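古い家の建具を直す仕事について 木製建具店の店主に聞く

引き戸が重い、ドアが枠に当たる、雨の多い時期だけ閉まらない。住宅の木製建具にまつわる相談は、新築の家よりも築年数のたった家に集中する。県境に近い町で建具の修理と製作を続けている「建具工房モリス(Morris)」の店主に、仕事場で話を聞いた。工房は店主と職人一人の2人で切り盛りしている。

店主がこの仕事に入ったのは二十代の初めで、最初の勤め先は店舗内装の会社だった。

「家具をやりたくて入ったんですが、配属が建具だったんです。最初の一年は吊り込みの手伝いばかりでした。ドアを持って立っているだけの係です。腕が疲れるので嫌でしたが、先輩がどこを見て丁番の位置を直しているかは横で見られました。あれは後で役に立ちました」

独立したとき、工房の名前は前の借り主が残していった看板からそのまま取ったという。書き直す費用が惜しかったそうだ。

現在の仕事は、修理が七割、新規の製作が三割ほどになる。昨年度に受けた相談は電話だけのものも含めて299件だった。そのうち実際に家まで行ったのは半分に満たない。

「電話で済むものが多いんです。戸車にごみが詰まっているとか、丁番のねじが緩んでいるとか。ねじを締めてみてください、それで直らなければまた電話をください、と言います。二度目の電話がかかってこないことも多いので、たぶん直っているんでしょう」

家に行くことになった場合、店主は問題の建具をすぐには外さない。まず開け閉めを何度か繰り返し、音と手ごたえを確かめる。次に枠の上下で幅を測り、床と鴨居の水平を見る。

「建具が悪いのか、枠が悪いのか、家が動いたのか。この3つを分けるのが先です。お客さんはドアが歪んだと言いますが、ドアはまっすぐで枠のほうが菱形になっていることがよくあります。そこでドアを削ると、その日は閉まります。でも家がまた動けば、今度はすき間があきます。削った木は戻せません」
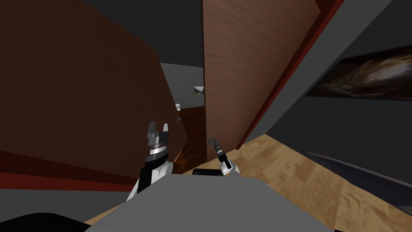
木目のある板と、赤い縁取り(CG)

木は反るものだというのは誰でも知っている。ただ、どちらに反るかは板の取り方である程度決まる。丸太の外側に近い面を木表、芯に近い面を木裏と呼び、乾くと木表の側がへこむように反る。無垢の板を使う建具では、その癖を見込んで向きを決める。

「教科書にも書いてあることです。ただ、実際の板は教科書どおりに反らないこともあります。節があったり、育った場所が斜面だったり。だから買ってすぐには使わず、工房に立てておきます。長いものは二年ぐらい置いています。場所を取るので、家族には評判がよくありません」

材料の保管場所は工房の奥にあり、壁に沿って杉、ひのき、タモの板が分けて立てかけてある。端には仕入れの時期と産地を鉛筆で書く。湿度計は三か所に置いていて、毎朝職人が数字を帳面につけている。

塗装の相談も増えている。古い建具に塗られた塗料をはがして木の色に戻したい、という依頼だ。店主は引き受ける前に、目立たない場所で小さく試すことにしている。

「はがした下から、きれいな木が出てくるとは限らないんです。下地がベニヤだったり、前の人がパテで埋めていたり。それを見てもらってから決めてもらいます。塗ったままのほうがいいですよ、と言って帰ることもあります。出張費だけいただきます」

出張費は、工房から車で三十分以内なら1,502円。半端な額なのは、燃料代と道具の消耗分を職人が計算した結果をそのまま使っているためだという。切り上げたらどうかと客に言われたこともあるが、変えていない。

金物についても聞いた。古い家では、取っ手や錠前の部品がもう作られていないことが多い。工房の棚には、解体される家から譲り受けた金物が菓子の缶に入れて並べてある。

「缶のふたに寸法を書いています。錠前はバックセットといって、扉の端から鍵穴の中心までの距離が合わないとつけられません。形が似ていても5ミリ違えば駄目です。合うものがなければ扉側の穴を埋めて開け直しますが、埋めた跡は残ります。その跡が嫌だという方には、座金の大きいものを探します」

丁番は新しいものを使うことが多い。ただ、ねじ穴は同じ場所をもう一度使うと効かなくなる。店主は古い穴に細く割った竹か木を接着剤と一緒に打ち込み、乾いてから下穴をあけ直す。爪楊枝でもよいかと尋ねると、「軽い扉ならそれで十分です」という答えだった。

自分で手入れをしたい人には、何を勧めるか。

「引き戸なら、敷居の掃除です。掃除機で吸ってから、固く絞った布で拭く。ろうそくを塗る方がいますが、塗る前に拭いてください。ごみの上から塗ると、固まって余計に重くなります。開き戸なら、年に一度、丁番のねじを手回しのドライバーで締める。電動は使わないほうがいいです。締めすぎて木がばかになります」

時期は9月の終わりごろがよいという。夏の湿気で膨らんでいた木が落ち着きはじめ、冬の乾燥にはまだ間がある。梅雨どきに戸がきつくなっても、秋まで待てるなら待ったほうがいい、というのが店主の考えだ。

「六月に削ってくれという電話が一番多いんです。うちとしては仕事になりますが、冬になると今度はすき間風が入ると言われます。だから、開かなくて本当に困るところだけ先に直して、残りは秋に見に行きます。忘れている方もいるので、こちらから電話します」

後を継ぐ人について聞くと、少し考えてから、まだ決めていないと答えた。今の職人は三十代で、障子の組子が得意だが、現場での調整は苦手にしている。

「調整は数をやるしかないです。ひと月に十本でも吊れば、だんだん手が覚えます。最近は現場に一人で行かせています。帰ってきて、うまくいかなかったと言う日もあります。そういうときは翌日一緒に行きます」

取材の途中にも電話が二度鳴った。一件は網戸の張り替えで、もう一件は仏間の襖の引手が取れたという相談だった。店主は襖の引手について、上下に小さな釘があるはずなのでなくさないように、と伝えて電話を切った。

関連記事
・障子紙の選び方と張り替えの手順
・敷居のすり減りはどこまで直せるか
・解体される家から金物を譲り受けるには
・鉋の刃を研ぐ 砥石三種の使い分け
・築年数のたった家の雨戸を残す

最終更新:2018年5月

お問い合わせ | 掲載内容の無断転載はご遠慮ください | © 住まいの手入れ帖編集室 | ページの先頭へ戻る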